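What the appraisal was for

12 Feb 2019

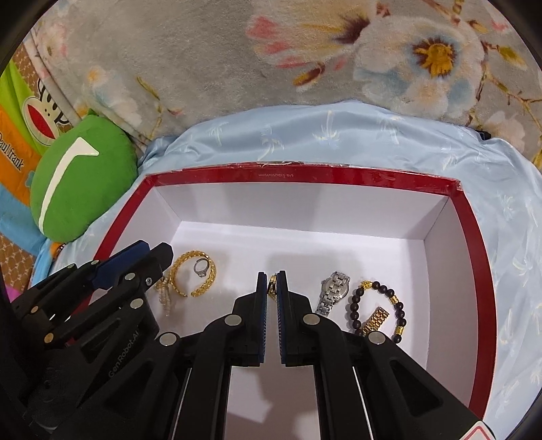
A gold cuff ring and a silver one with a clear stone, in the red box.

I have been reading about jewelry appraisals for two weeks now, and I trust them less than when I started.

It began with the renewal letter from the insurance company. They wanted an "up-to-date valuation" for anything I cared to list separately, and they gave the name of a firm, Hestau, that would do it by mail. I don't like being handed a name by the people who set my premium, so I went to a shop in town as well and paid both. Call it an expensive hobby.

Same ring, the one my aunt left me. Hestau put it at 3,000 dollars. The shop wrote 271. Both reports came on heavy paper with a signature at the bottom.

I called Hestau and asked how that could be. The woman was very pleasant. Theirs was a replacement value, she said, meaning what a new one would cost at full retail from a store that makes that kind of thing. Fine. Then would the insurer pay me 3,000 if I lost it? She said that was a question for the insurer. The insurer said they would "source a comparable item," and their price for a comparable item is their own business. So I would be paying a premium on the big number and getting a ring that cost them something much closer to the small one. I asked twice to be sure.

My friend Faisal Soomro thinks I'm being unfair. He had everything valued in December and says he sleeps better. I believe him — but the sleep is costing him 168 dollars a year, and he hasn't read page 2 of his policy, where the word "may" does a lot of work.

There are people who should do this. If you own one thing worth a used car, get it on paper. For the rest of us I can't see it. I took the ring off the list and sent the form back without it. The premium went up anyway, and I have a call in to them about that.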